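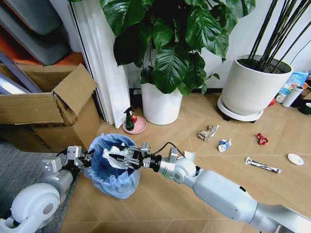 A tissue over a lined waste bin. Households in Ivescombe will move to a new collection rota in May.

Bin collections in Ivescombe and Floscombe are to change from May, when general rubbish will be picked up every 21 days instead of every 14. Food waste will still be taken weekly, and recycling stays on its present fortnightly round.

The change affects 564 households, most of them in the older streets on the Ivescombe side of the river. Flats at Brophy Court have their own shared bins and will see no difference.

Letters with the new dates are being delivered this month, along with a sheet showing what goes where. Paper tissues, kitchen roll and wipes should go in general rubbish, bagged and tied. The council says these are the items most often found in the recycling, where they spoil clean paper and card. Loads with too much of the wrong material are turned away at the Irard sorting depot and have to be paid for twice.

Small bin liners of any colour will be accepted, provided they are tied and placed inside the wheeled bin. Bags left beside it will not be taken.

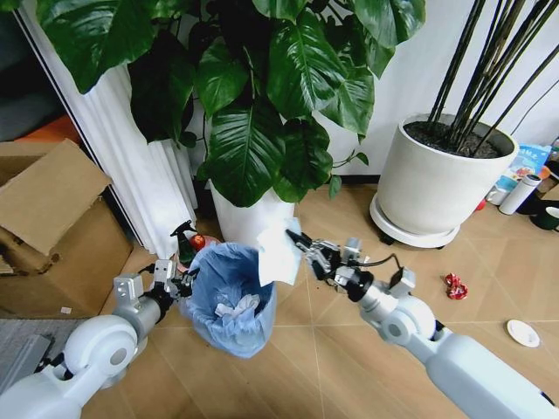 One Floscombe resident told the parish meeting that three weeks was too long in summer for anyone with a baby in nappies, and asked why larger bins were not being offered to everyone. The council replied that households with children in nappies, or with medical waste, can apply for a bigger bin free of charge. So far 22 have done so.

Forms are available from the library and the council office, and should be returned before the end of April. New bins will be brought round in the first week of the rota, and the old ones taken away at the same time — they need to be empty and at the kerb by 7am.

Garden waste remains a separate paid service. Its dates have not been changed.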